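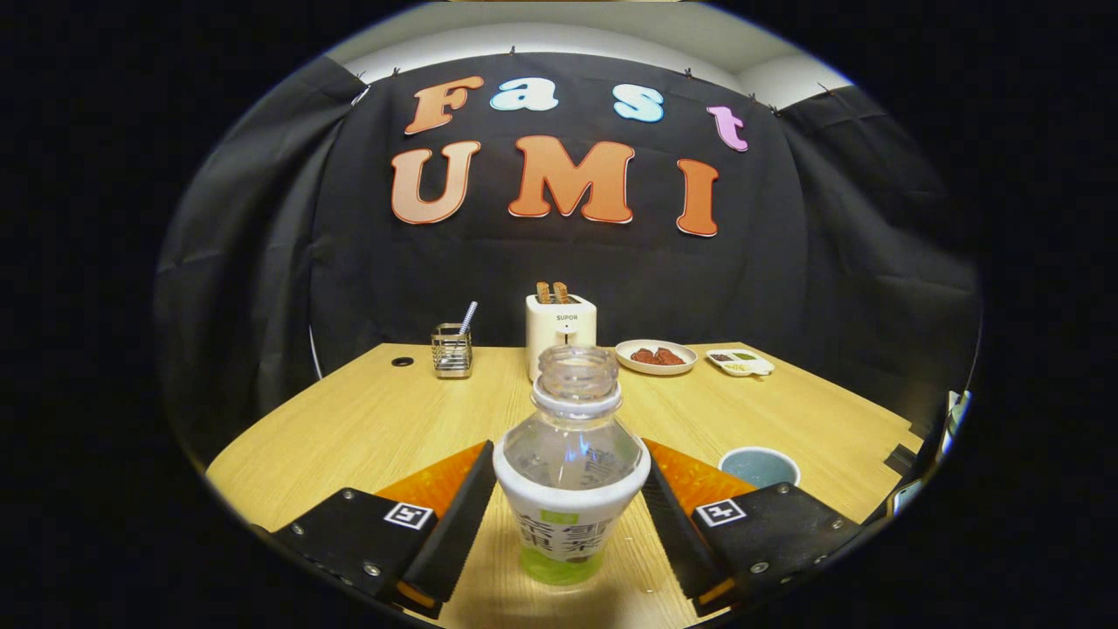

Bottle approach, jaws open, before contact. Markers on both fingers in view.

Thread: Start-of-episode rules for hand-held gripper demos, draft for comment
Board: Data collection practice

stimero_ops
Posted 23 July 2024

We are rewriting the collection rules for our tabletop tasks and I would like comments before they are frozen. The task set is breakfast table: bottle, cup, plate, toaster. The part under discussion is the start condition. Current wording:

4.1 The episode starts with the jaws open and both finger markers fully visible to the wrist camera.
4.2 The target object stands between the fingers, clear of both, for at least 30 frames before closing.
4.3 Caps and lids are removed before recording unless the task is to remove them.
4.4 Background objects stay in place for the whole block. A block is 24 episodes.

The picture is the reference view for 4.1 and 4.2. Please comment by clause number.

pelican_jaw
4.2 is too long. Thirty frames of hovering teaches the policy to hover. We had a hold like that in our own rules in January and took it out after one training run, as the arm paused in front of every object. Ask for a clean approach and leave the timing alone.

stimero_ops
What did you use instead to check the jaw width?

pelican_jaw
A separate calibration clip at the start of the block. Open fully, close fully, open again, nothing between the fingers. Nine seconds. It does not go into the training set.

In-ho Son
I agree with pelican_jaw on the hold but not on dropping the check from the episode altogether. A calibration clip only tells you the state of the gripper when the clip was made. Markers lift at the corners and screws work loose. If both markers are readable in the first frame of every episode, you can reject a bad one by script. So keep 4.1 as written and cut 4.2 to "clear of both fingers in the first frame".

4.3 needs a reason code. An open bottle and a closed bottle differ at the neck, and the neck is where a pouring task looks. Log cap state per episode, not per block.

greyscale_lab
Question on 4.4. The reference view has a toaster directly behind the bottle, with the neck of the bottle overlapping the front of it. For clear plastic I would not accept that as a default. The shoulder is transparent and already full of reflections. Put a pale toaster behind it and the outline gets weak. Our rule is that transparent targets get a plain background for the first half of the block and clutter for the second.

pelican_jaw
Disagree. Kitchens have toasters. If the policy only sees a bottle against plain cloth it will fail at the first worktop it meets.

greyscale_lab
Second half of the block has clutter. I did write that.

pelican_jaw
You did. I would still mix them from the first episode. Splitting by halves means the operator is fresh for one condition and tired for the other.

greyscale_lab
Fair point on operator fatigue. Alternate them, then. I would keep the ratio.

jankauskaitė_m
We review sets from several sites at Candero, so this is from the receiving end. Of the last 400 episodes I rejected, most failed on something dull: object touched a finger before the start, or the background moved in the middle of a block. Clause 4.4 should say what "in place" means. A straw that leans one way in one episode and the other way in the next is a change. So is bread going down in the toaster. Either list the objects that may change or photograph the table at the start and end of each block and attach both.

Also, labels. If the bottle label faces the camera in every episode you will get a label detector. Add a clause on rotation.

stimero_ops
Proposed changes so far:

4.1 unchanged.
4.2 Target clear of both fingers in the first frame. No minimum hold.
4.3 Cap state logged per episode.
4.4 Table photographed at start and end of block. Permitted changes listed in the block sheet.
4.5 (new) Target rotated about its upright axis between episodes.
4.6 (new) Transparent targets: plain and cluttered backgrounds alternated. Ratio still open.

In-ho Son
4.5: rotated by how much? Operators will turn it a few degrees and call it done. Give them a printed order.

stimero_ops
Will add a rotation order to the block sheet. The Vudavar template has a spare column for it.

pelican_jaw
Fine with all of it except 4.6, which I would leave as a recommendation until somebody posts results for both.

greyscale_lab
I can run both on the bottle task. I will post the figures in this thread.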